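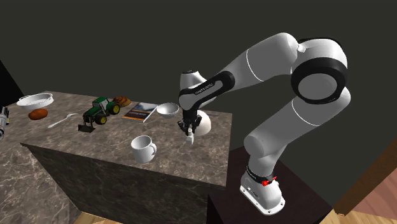
Kitchens > Surfaces > Sealing a Stone Countertop

Reading time: 5 minutes
Print this page | E-mail this page

Natural stone should be tested before any sealer is applied. Place a spoonful of water on the surface and wait 13 minutes. If a dark spot forms, the stone is ready for sealing. On a brown-grey top with dark veining, test a lighter area, where a change of color is easier to see. Wipe up the water and let the stone dry overnight.

Wash the surface with a neutral cleaner and allow it to dry. Apply Altimer stone sealer with a lint-free cloth, working in small sections. Leave each section for eight minutes, then remove all excess.
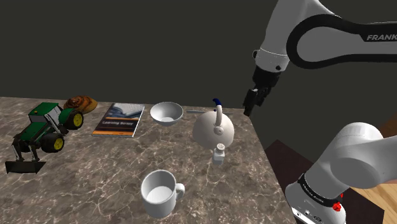
Clearing the surface is best done on the evening before work begins. Small items are easily overlooked. A kettle, a mug, a book or a shaker left on the marble will keep the sealer from reaching the stone beneath it. Store everything in another room until the sealer has cured.

Keep the surface dry for 27 hours. Questions about older stone may be sent to Carys Gronow at the Phillips service desk.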